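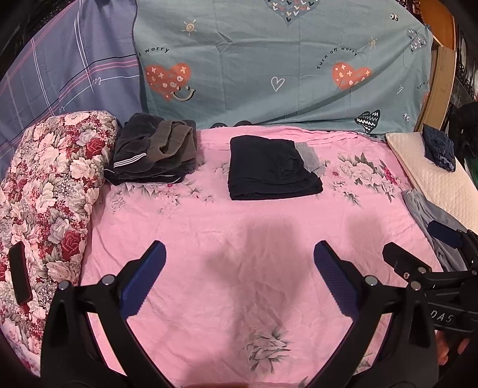

Vimadis printed sheet, pink floral: three months on the bed where I fold everything

I bought this sheet in March against my own judgment. Vimadis sells it with a lot of talk about "hotel crispness" and a print that "never fades," and I have owned enough printed sheets to know what those promises are usually worth. It cost 27 with the discount, 22 if you buy two. I bought one.

First, the color. It is pink. The product page calls it "blush," which made me expect something closer to off-white, and it is a good deal stronger than that. With a rose-covered quilt and a teal piece with orange hearts already on the bed, that was one more color than I needed. If your room is plain you may get on with it better.

The flowers are the best part. They are pale, gray and white for the most part, with green leaves and a patch of bright magenta, and large areas are left plain. That matters to me because the bed is my folding table. Every evening at 7 the dry clothes get dumped on it, and on a busy print I lose dark socks and small things constantly. Black and navy show up very well on this one. Gray is fine too.

Now the wrinkles. The package says "wrinkle resistant" and I would like to know what it was tested against. I pull it tight in the morning, fold one load on it, and there are creases across the middle before I have put anything away. They are shallow, I'll admit, and they mostly flatten if you tug a corner. My old Tunstall sheet did the same and never claimed otherwise.

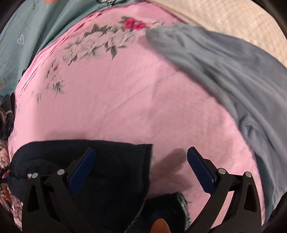 Slipperiness is my other complaint. A flat stack of folded shirts stays where I put it, but anything thin or fuzzy slides toward the low side of the mattress and opens up again. Natália Leitão, who reviewed the same sheet on this site, wrote that hers "grips like cotton should." Mine doesn't. Either she has a different batch or a flatter mattress.

Washing has gone better than I expected. The label says cool wash, and I have ignored it 3 times. I can't see any fading in the green, and the magenta hasn't run into the pink. One hem has started to pull at a corner, nearly an inch of loose stitching, which I sewed back down myself. For a sheet this new I shouldn't have had to.

Size is true to the label. It covers a double with enough left to tuck under, though you do have to center it before you start or you come up short on the wall side.

Would I buy it again? At full price, no. The Skanesholm plain one is dull to look at but stays flatter, and I could fold on that just as easily. At the discount I might, for the guest bed. Three stars, and the third is for the flowers.

- Leandro Leiva, Dirnach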